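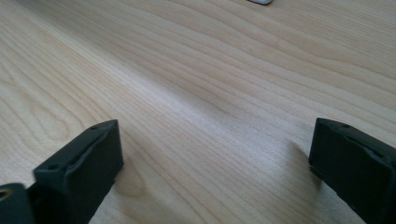
11/10/24

Table for the Hudstead reading room, top only. The base is with Grotar and I haven't looked at it yet. Got the top up on the bench side of the shop and went over it before deciding about another coat. The order says satin, and the client sample we were given is duller than what we have now. The cathedral figure is all toward the left, and over on the right the lines run tight and straight, so any cross-grain scratch is going to show on the right first. There is a bright streak across the middle where the finish throws the light back, glossier than I want for satin. Farther back it looks grayer, but I put that down to the light and not to the finish. Will check it again with the work lamp on the other side.

Finish so far: 2 coats of the Toltau water-based, sanded between with 320. The can was the one opened in January. I strained it and it went on fine, but I would not use it for the last coat. New can is on the shelf under the window, lid dated.

Shop was at 70 when I put on the second coat and humidity was 31, drier than I like. It flashed off fast and I had to hurry the last pass to keep a wet edge. If the gloss is uneven, that could be the cause. The other possibility is that the flatting agent had settled and I didn't stir long enough. Can't tell the two apart by looking.

What I plan to do:

Leave it alone overnight. No wiping, no testing with a fingernail.

Gray pad along the grain on the underside test patch, then compare that to the client sample. If the pad alone gets it down to the right sheen, stop there and skip the third coat.

If not, scuff the whole top with 400, vacuum, tack cloth, and one thin coat from the new can. Stir it for a full five minutes and again halfway through. Run the humidifier beforehand.

Edges still need work. The front edge got a run near the corner that I caught late and dragged. Scrape it flat with a card scraper before any more finish goes on. The back edge is fine. Underside has one coat and needs its second so the top doesn't cup on us.

Question for whoever talks to Quintana next: are they drilling for the cable grommet or are we? The drawing has it dashed with no diameter. I would much sooner drill before the final coat so the inside of the hole gets sealed. Holding off on the last coat until that is answered.

Pads are down to the last sleeve. Also out of small strainers. Added both to the list by the door.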